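Wing-sze Chung had already ordered by the time I got to Lau, the noodle place across from the Trornley clinic, and she'd ordered for me too. "You looked like a soup person over email," she said. She was right, by the way!

She's been a night nurse for 9 years, all of them on the same floor, and I wanted to ask her how anyone sleeps on that schedule. "Badly, at first," she said. "I had foil on my windows. My neighbor thought I was growing something." These days it's a cheap eye mask, a fan for the noise, and her phone in the kitchen, in the bread box (she's serious about the bread box).

The food was the part she had the most to say about. For her first few years she ate out of the vending machine at 3 in the morning and felt awful by sunrise. "You think you're hungry, but you're just bored and a bit cold," she told me. So she started cooking on her nights off - congee mostly, and a lentil thing her coworker Tsung-han Tang gave her the recipe for.

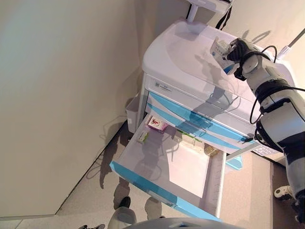 I asked what she does with her first morning off, and she laughed at me. "Laundry. Then I sit on the porch and watch everybody else go to work." She used to try flipping back to days for the weekend, and gave it up last February after falling asleep in the middle of her niece's recital. Now she stays up until at least 2 and lets her family tease her.

Would she go back to days? She thought about that one for a while, long enough for me to steal the last dumpling. "They've offered me days twice," she said. "I like the quiet. And I like driving home when the road's empty on my side." Then she asked for the check, as she had a shift that night and wanted six hours of sleep first.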